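Bench and Activity Area Inspection - Block Table
Site: Lisadport workshop, ground floor
Date: 2024-01-29
Checked by: Areti Vasilakis
Copy to: Eero Riihimäki
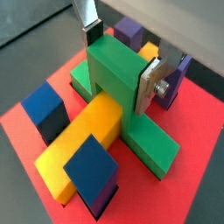

Block table: green bridge piece and yellow bar on the red mat.

Marking: OK / Attention / Not checked. Comments go under the item they belong to.

1. TABLE AND MAT

1.1 Table stands level and does not rock - OK

1.2 Tabletop clean, no sticky patches - OK
Comment: Wiped before the check. Use the mild cleaner from the Karkia shelf, not the solvent.

1.3 Mat lies flat, corners down - Attention
Comment: One corner had started to lift. Pressed back down, but it needs new tape underneath. Eero to order.

1.4 Table edges smooth to the hand - OK

2. BLOCKS

2.1 No cracks, splits or sharp moulding lines - OK
Comment: Run a thumb along the underside of the green bridge as well as the top. Last July a rough line was missed on the inside of the arch on the old set.

2.2 Feet of the bridge sit flat on the mat - OK

2.3 Bars slide under the bridge without forcing - OK
Comment: Tried by hand with the yellow bar. If a bar has to be pushed hard, take it out and look for swelling or dirt before putting it back.

2.4 Colours still easy to tell apart in normal room light - OK
Comment: Green and yellow both stand out well on the red.

2.5 Spare pieces in the lidded tub, tub labelled - Attention
Comment: Label has come off. The tub is the one marked Ornov on the base.

3. HANDS AND FIXINGS

3.1 Finger trap points looked at, arch opening included - OK

3.2 Nuts and bolts at the table tight, nothing working loose - Not checked
Comment: The 8 mm spanner was not in the drawer. To be done before the table is next used.

3.3 Nothing left on the mat apart from the blocks in use - OK

4. FLOOR AND LIGHT

4.1 Clear walkway of 1,000 mm on the open side - OK
Comment: Measured 1,530 mm with the stools pushed in.

4.2 Cables away from feet - OK

4.3 Ceiling lamp working, no flicker - OK
Comment: There is some glare on the lighter pieces in the afternoon. Lower the blind if it is a nuisance.

5. ACTIONS

New tape for mat corner - Eero Riihimäki
Label for spares tub - Areti Vasilakis
Find or replace 8 mm spanner, then complete 3.2 - Eero Riihimäki
Ask Karagiannis for the price of a second mat, same red - Areti Vasilakis

Item 3.2 stays open until signed. Please write the result on this sheet and do not start a new one.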